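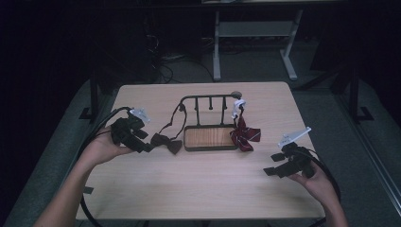 How do you store bow ties so they don't get crushed?

Hang them by the band, or lay them flat in a shallow tray with nothing on top. Either way the loops keep their shape, and the worst place for them is the bottom of a sock drawer.

Posted by Mirela Moura in Closets and Small Storage, July 2018

A bit more detail, because I'm excited about this and want to get it right! I've fallen hard for neckwear. It started with one brown bow tie for my cousin's wedding, and then I found a dark red one with thin white stripes, and now I can't walk past a thrift store. I got myself one of those little dresser racks, a tray at the bottom with a wood-look insert and a metal rail over it with a couple of short pegs. I love it. But I have questions.

The brown one is pre-tied on a thin strap, and when I loop the strap over the end of the rail the bow ends up down beside the tray. The red one I've been holding with a white clip by the post, and the tails go everywhere. Should the bows go in the tray and the straps stay loose? Will a clip leave a mark if it stays on for months? And do regular long ties belong on something this small at all? Mine are polyester mostly, a couple of silk.

Somkiat Inthanon
Member, Wullstead

Oh, I have a rack a lot like this and I use it every day! I went through a whole summer of trying things, so here's what stuck.

Pre-tied bow on a strap: shorten the strap to its smallest setting first. A long strap is what lets the bow wander off. Once it's short, hang it over a peg with the bow facing you and it stays put. If your strap doesn't adjust, fold it in two behind the bow and put the whole thing in the tray.

Clips: take it off the silk ones. A clip on polyester has never marked anything of mine, but I had one on a silk tie from December until spring and there is still a shiny spot. If you love the clip, put it on the band where it goes under your collar.

Long ties: I roll mine. Undo the knot completely, fold the tie in half so both points are at the same end, and roll loosely starting from the fold. A roll about 3 inches across is loose enough that silk won't crease. Striped ones look great rolled, too, you get the stripes going around like candy.

Before you roll one, lay it out on a bare table and leave it there overnight. Lots of little wrinkles drop out without any ironing at all. I used to do this on the bed and the cat had opinions, so table it is.

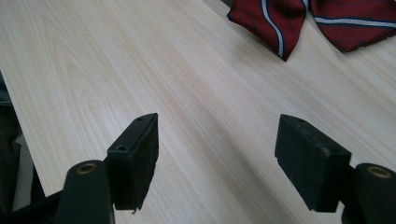

Maiara Magalhães
Member

just hang them on a hanger? I have 11 on one wooden hanger and it's fine. the rack sounds cute though, where did you get it

Katsuhiko Mizuno
Longtime member, Sudon

Somkiat's answer is great and I'd follow it. I only want to add the cleaning side, because I mend and press ties for our community theater and we have 68 of them (I know! I know!), so I've had plenty of practice.

Dust is what ages a tie on an open rack. Give each one a gentle brush with a soft clothes brush before it goes back, long strokes, always toward the point. Then look at the tip. That's where soup lands.

If there is a wrinkle that a night on the table doesn't fix, steam it from a few inches away and smooth it with your palm. Please don't press the iron down on it. A tie is cut on the bias with a soft lining inside, and a hard press flattens the rolled edges, and they never quite puff back up. Let it rest flat until it feels completely cool.
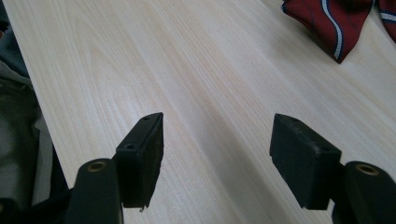
Once it's cool you can roll it or hang it, whichever you like. For the self-tie bows, untie them every single time, even when you've finally made a perfect one and want to keep it forever. I've been there! The knot sets a crease right where you need the fabric to be smooth next time. Ribbon bows are a different animal: leave those tied, tuck a bit of tissue in each loop, and let the tails lie straight in the tray.

And if the tray fills up, a second one under the first costs you no dresser space. Mine came from a yard sale.

Mirela Moura

Thank you all so much! I shortened the strap last night and the brown one hangs perfectly now. Tissue in the loops is going on my list for the weekend. Maiara, mine was from a shop called Mamoleo, they had it on the shelf with the jewelry stands.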